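I ordered the Movwood floor lamp in August and left it in its carton for 2 weeks, mostly so I wouldn't have to deal with the packaging. Foam is the part I dislike. It squeaks, it breaks into beads, and the beads get into everything.

My last flat-pack was a shelf from Fehr, and I opened that one on the rug. I was still vacuuming up white bits a month later. Now I unpack on a table with something dark spread over it, and the crumbs are easy to spot.

The instructions were 4 pages, all drawings. Page one shows every part laid out in a row, and I skipped that and regretted it when I couldn't find the short screws. They were taped to the underside of the carton lid. The lamp cost $70, and for that I would have liked a labeled bag.

Molded foam goes better if you don't pull. Long parts get gripped along their whole length, and yanking one end snaps the ridge off. I press down on the foam next to the part and lift a little at a time. Plastic sheeting I leave lying until the end, then stuff it all in one trash bag.

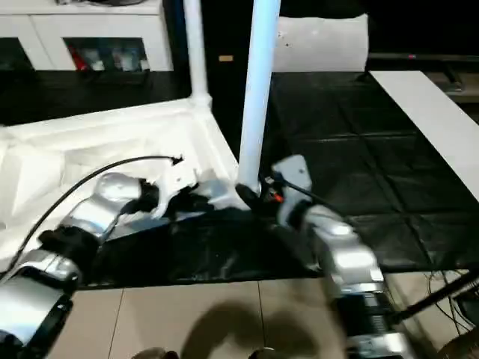

Our recycling pickup won't take foam. The drop-off at Ritell does, if it's clean and has no tape on it, so I keep a bag going in the closet and drive over when it's full. Cardboard gets flattened the same night or it stays in the hall for weeks.

Next is a small side table from Zollo. It's been by the front door since I bought it and the box is heavier than the lamp's. I'll probably need 2 trash bags for that one.

Contact | © All rights reserved | Back to top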